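Dunarer council sticks with timber floor plan despite doubts over the sums

Dunarer council has voted to keep the old timber floor in its community hall and have it sanded and resealed, turning down a cheaper vinyl covering that its own staff had recommended as recently as April.

The work has gone to Benedetti, the only firm to lodge a complete quote. Councillors were told the boards would last another 43 years if properly looked after, a strikingly exact figure for which the report gives no source. 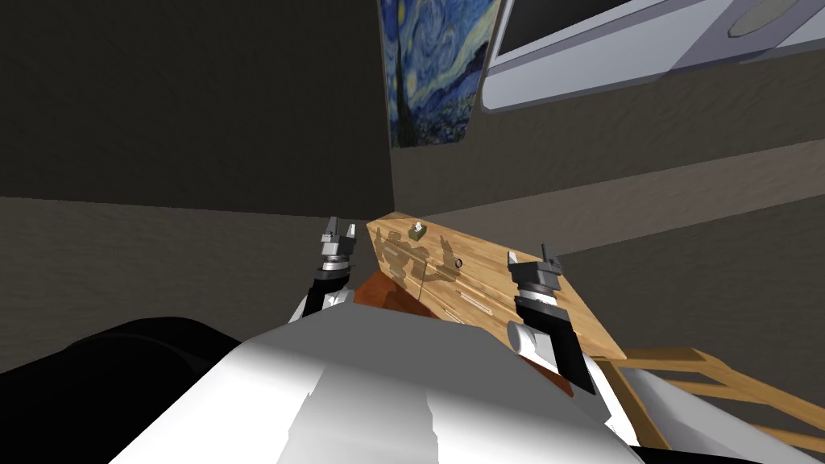
Wooden surface, tilted, between two arms.

Hall users might be forgiven for wondering where they have heard this before. The floor was last recoated 6 years ago, when the finish was promised to be good for the long haul. It was dull by the second winter, and the badminton club has been complaining about it ever since.

The council says the trouble last time was the product and not the timber. Perhaps so, but the new specification names only "a hard-wearing sealer", and a request to see the product sheet had gone unanswered by mid-afternoon.

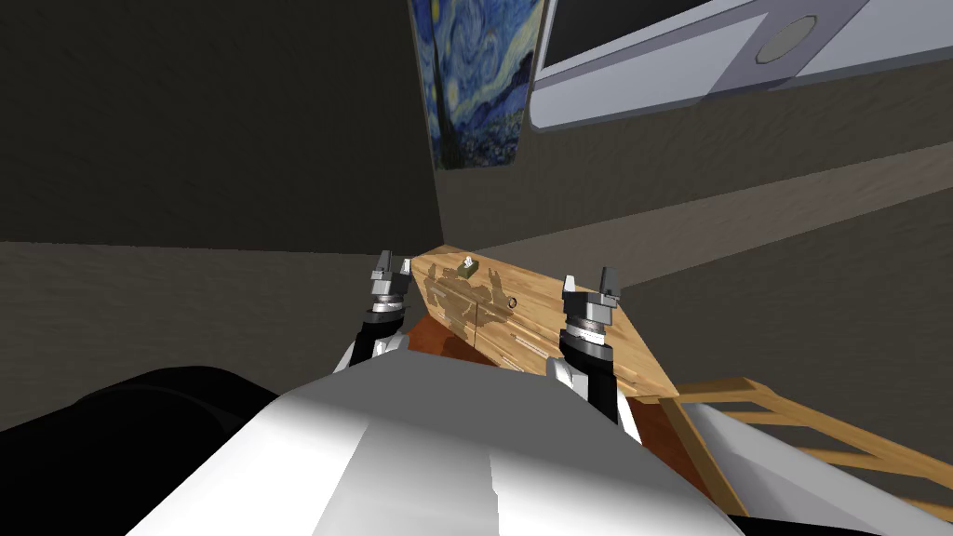
A light wooden board with a darker, stained patch across the middle.

Then there is the closure. The hall will shut for three weeks, with bookings shifted to the Petano Rooms across the river. Petano seats 200, which sounds generous until you try to find a parking spot there at 6 pm. The council has offered no shuttle and says regulars can make their own arrangements.

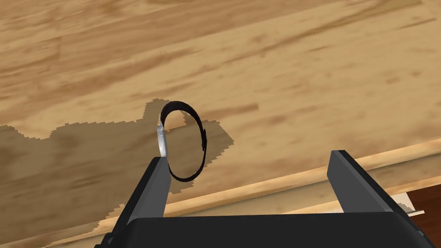

Dalon Residents' Group said it backed keeping the timber but could not see how anyone had costed the upkeep, and it wanted the yearly maintenance bill published before a single board was sanded.

It is a fair request. The saving claimed for timber over vinyl rests almost entirely on low maintenance, yet the line for maintenance in the published budget is blank.

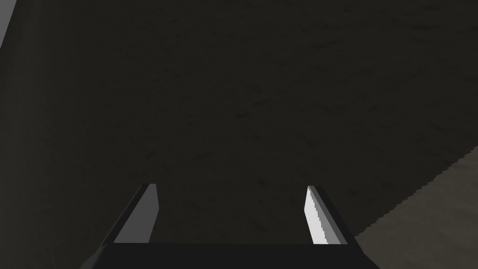
Councillors also waved through a contingency sum without debate, to cover any rot found under the stage. The last inspection did not go under the stage, so the size of that sum looks like guesswork.

A start date is yet to be set. Hire fees at the hall will be reviewed once the work is finished, and the council would not rule out an increase.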